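Dawber is a small dataset of lyrics and release notes for records from the Plenthorpe scene. It was collected by Léonie Roussel and Terence Horrocks, and this card explains what is inside.

## Content

- 3,460 tracks from 40 bands
- one row for each track: title, band, label, format, length, producer
- lyrics only where the band gave us written permission

Most of the releases are vinyl or cassette on the Dresetti label. The debut album by Furanance is included in both pressings, because the second one has a different order on side B.

## Known problems

For 23 tracks the length on the sleeve is not the same as the length of the recording. We kept the sleeve value in `length_sleeve` and put our own measure in `length_audio`. Live versions are marked with `live = 1`, but the early cassettes do not always say it clearly.

## Loading

Files are in UTF-8, separated by tabs. Please do not open them in a spreadsheet before you import them, as some titles are only numbers and lose their zeros. 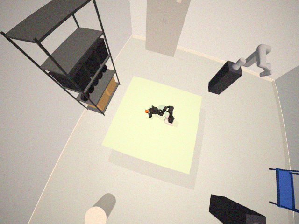

Band names are written as on the first release, also when the band changed the spelling later. The old and new forms are in `aliases.tsv`.

Corrections are welcome through the issue page. Please give the track ID and the source.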